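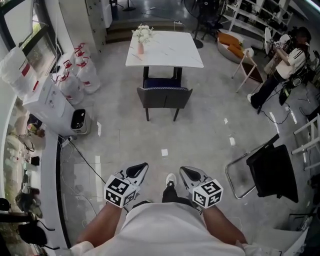

Finished oiling the larch siding on the garden studio this week. Putting my notes in one place because three people have asked which product I used and how much of it.

The product is Fallelico exterior oil, the matte one, in the shade they call Drallent. It's a brown with some gray in it. On the lid it looks nearly black. On larch it dries a lot lighter than that.

I did test boards first. Same offcuts, one coat on the first, 2 coats on the second. One coat let the knots show through and looked patchy on the sapwood. I went with 2.

Coverage: the walls come to 297 square feet without the door and window. The first coat took almost a full gallon. The second took less than half of that. Rough-sawn boards drink a lot more than planed ones, so don't go by the number on the can if yours are rough.

Prep was dull. Stiff brush, wood cleaner, rinse, then leave it alone until it's dry right through. I left mine 6 days in July with no rain. The north wall was still the last to dry.

End grain gets its own mention. I brushed the bottom ends of every board until they stopped taking oil. Consuelo Sepúlveda, who put the siding up for me, told me to do that before anything else, and she was right about the order. It's awkward to reach once the rest is wet.

Brush: a 4 inch stain brush from Sembiring. It dropped a few hairs on the first wall and none after. I tried a roller on the back and it left drips in the grooves, so I went over it all with the brush anyway.

Work along two or three boards for their full length, then move down. If you stop halfway along a board you'll get a dark band where the wet overlaps the dry. I have one of these behind the rain barrel.

Start on the shady side and follow the shade. I quit at 11 in the morning on the south wall and came back after 5.

Rags: lay them flat outside to dry, or put them in a metal can of water with a lid. Oily rags in a pile can catch fire without any help.

Cost was a bit under $400 with the cleaner and brushes. The Tuvberg water-based stain would have been cheaper, but it forms a film and I didn't want to be scraping it later.

Next up is the door. It's pine and already primed, so it's getting paint. Still deciding on the color.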